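Hand Washing at Home: Questions I Get Asked All the Time

I started writing these answers down in August, after the sixth person asked me whether you can wash a wool sweater in the bathtub (you can, read on). I'm not a laundry professional. I live in a small apartment in Ellgate with no washer hookup, and I've been doing most of my clothes by hand for longer than I planned to. If your question isn't here, send it over and I'll add it when I get a free evening!

Why would anyone wash clothes by hand?

For me it was money first. The machines in my old building ate quarters like crazy, and when I added up a year of it I got $396, which made me want to lie down. These days I just like it. My shirts last longer, I know what's clean, and I can listen to the radio while I do it.

What do I need to get started?

A tub or a clean sink, some gentle detergent, a couple of big towels and somewhere to hang things. I'd hold off on the fancy gadgets. I bought a hand-crank spinner made by Joubert my first winter and used it maybe twice before it moved to the closet for good.
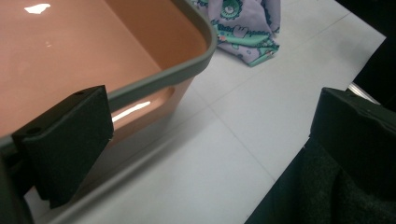 How much detergent should I use?

Less than you think. I use one teaspoon of liquid detergent for a tub of water with three or four shirts in it. If you're still seeing suds after the second rinse, cut the amount in half next time. Too much soap leaves cotton stiff and makes towels feel kind of waxy, and then you're stuck rinsing all evening.

Hot water or cold?

Cool for wool, silk and anything with a bright color. Warm for underwear, socks and dish towels. I almost never use hot, except on white cotton that's gotten really grim. Read the care tag before you try it, because I once turned a favorite cardigan into something for a teddy bear.

How long should I soak things?

Fifteen minutes for everyday stuff, half an hour for gym clothes. Wool gets five or so and then I take it out. I used to leave things overnight thinking longer had to be better, and all I got was a funny smell and a blue stripe on a white shirt. Set a timer if you're forgetful like me.

Do I have to scrub?

Mostly you don't. Push the clothes down, lift them, swish them around, let them sit, do it again. I save the rubbing for collars, cuffs and the bottoms of socks, and I do that with a plain bar of soap before anything goes in the water. 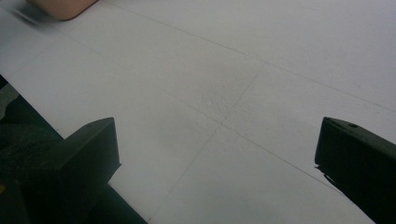

One thing I'd add about collars: do them dry-ish, with just a dab of water on the soap. Gobnait Ó Riain wrote in to tell me this after I complained about ring-around-the-collar, and she was completely right. Work the soap in with your fingertips, give it ten minutes, then wash as usual. A soft old toothbrush is fine on sturdy cotton too.

How do I get the water out without wringing?

Lay the piece flat on a dry towel, roll the whole thing up like a burrito, and lean on it. Kneel on it if it's a sweater! Then unroll, and hang it up or lay it flat. Twisting is okay for socks and dishcloths, but it's rough on anything knitted. 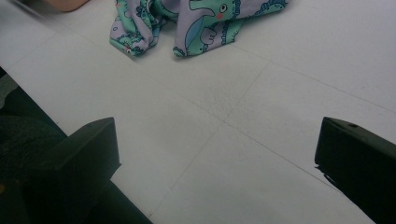
Printed fabrics deserve their own paragraph, because I get more worried emails about them than anything else. Test for bleeding first by pressing a damp white cloth on an inside seam, and if color comes off, wash that piece by itself in cool water. And please don't leave a print lying crumpled on the tiles like the one up there while it's wet, as the color can shift along the folds. Shake it out, smooth it with your hands, turn it inside out and hang it away from direct sun.

Can I wash jeans this way?

Sure, but one pair at a time, and do it on a day when you've got some energy. Wet denim is heavy. I turn mine inside out, soak them in cool water, and hang them by the hems over the tub until they stop dripping.

What about sheets?

I take those to the laundromat on Thursday mornings, when it's quiet. I tried a queen-size set in the bathtub once and flooded the bath mat.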